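Gallery: Teaching the hallway task by remote control

Kunder project, October

On this page we collect pictures from our work with demonstrations in the simulator. The task is simple to say: leave the hallway, go through the doorway and stop in the next room. A person drives with a hand controller and looks only at the camera view of the robot. The program Brovura saves every command together with the view, and later the policy learns from these pairs.

We prepared 2 versions of the apartment, which we call Choi and Tritano. The walls and the furniture are different, but the task is the same. Until now we have 1,377 demonstrations. Each new operator makes 200 practice drives before we keep any of them.

Choi apartment, before the doorway

The operator sees teal walls on both sides and the door standing open on the left, so the free way is narrower than the white trim makes you think. We ask everybody to point at the floor lamp first and to correct late and softly.

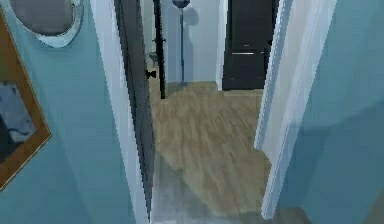
How we drive

Left stick is for forward and back, right stick is for turning. Please do not use both at full power near a door. When the base touches something, the drive is marked as a contact and we keep it in a separate folder. Contacts are useful for us also, but they are not mixed with the good drives.

A drive ends when the operator presses the stop button. If you wait more than 6 seconds without moving, Brovura closes the recording by itself, and you must start again from the hallway.

Small notes from the operators

The start position changes a little every time. In the beginning this is annoying, because the hands already remember the old way. After one afternoon it becomes normal.

Slow drives are not always better. If a person stops many times to think, the policy also learns to stop in these places. We prefer a calm and steady speed, even with a small curve in the path.

The Tritano pictures will be added on a second page when the recording of that apartment is complete. To use the pictures in a lecture, please write to us and mention Kunder as the source.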